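What Is a Drum Machine?

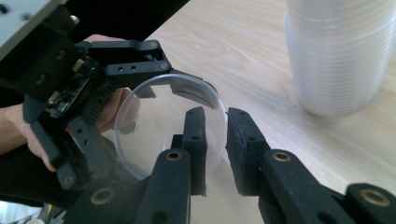

A drum machine is a box that plays drum sounds. You press a button and it goes boom, tick or clap. Most dance music has a beat made this way. Before you use one, it helps to know how sounds differ. Tap a clear plastic cup like the one in the photo with your fingernail and you get a short, high click. Now thump a sofa cushion. That sound is low and soft. Dance music uses both kinds. The low one is called the kick and the high ones are often called hats.

How does it keep time?

The machine splits each bar of music into 16 small steps. You choose which steps have a sound and which stay quiet. Then it plays them over and over. This is called a loop.

What is tempo?

Tempo is how fast the beat goes. We measure it in beats per minute, or BPM. House music is often near 120 BPM. Faster styles can reach 178 BPM, and that is hard to clap along to!

Try it

Say "boom, tick, boom, tick" at a steady speed. Ask a friend to clap on every second word. Now swap jobs and go a little faster.

Written by Cletus Whitlock for Sketmont Music Club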